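Toy Kitchen Sorting Project — Report

Group 3, Design and Play module
Project partner: Pralladari toy library

1. What we set out to do

Pralladari lends out boxes of play food and small building toys. Boxes come back mixed. Carrots in with the bolts, half a lemon and no other half. They asked for a sorting system that a parent could use in a few minutes at the desk, with no reading of long lists.

Our question: is it quicker to sort by colour, by size or by kind of toy?

2. What we had to work with

One crate of mixed pieces, 114 in total after we took out the broken ones (123 before). Mostly fruit and veg, some cups and plates, then the bolts and odd bits from a construction set. The crate was labelled Zosix but half of what was in it clearly came from other sets, going by the different plastics.

Budget was 400 for the whole module, we spent 300. Trays from Brikon, card and pens from the department cupboard.

3. Method

Everything tipped out on a dark table top. Light pieces show up well on it, purple and dark green ones less so. Three rounds:

Round A — colour. Seven trays.
Round B — size. Three trays, with a card with holes cut in it as a guide.
Round C — kind. Food, kitchen things, building, other.

Each of us did every round once, different order. Timed on a phone. We also wrote down any piece that made us stop and think, this became the "dither list".

4. Results

Kind was fastest for all of us. Size was slowest, the card guide got in the way and two people gave up on it and went by eye.

Colour looked good at first but too many pieces are two colours. Is a carrot orange or green? We had it in both trays on different rounds. Same with anything with a leaf or stalk on it. The cut fruit was worst, skin one colour and inside another.

Dither list, most common:
— halves of fruit, can't tell lime from lemon
— the yellow ridged one. Squash? Pepper? We never agreed
— eggplant (we wrote aubergine on the tray card, then had to change it becuase the set list says eggplant)
— anything wooden, as it didn't match the rest 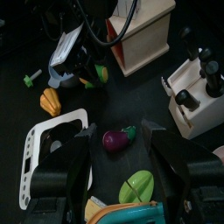
Fig. 1. Mixed pieces on the table: eggplant, light green fruit half, ridged yellow-orange vegetable, toy bolt, carrot.

5. Discussion

Four trays is enough. "Other" filled up more than we wanted and probably needs splitting, maybe a tray just for halves so they can be matched up later. Bhatt's guide to play libraries (on the module reading list) suggests picture labels and we would do that next time instead of words. It would of sorted out the eggplant problem too.

Not tested with actual parents, ran out of time. All of us had seen the pieces before by round two so the later times are flattering.

6. To hand over

Four trays, tray cards, the dither list, timing sheet (in the appendix). Card guide not included.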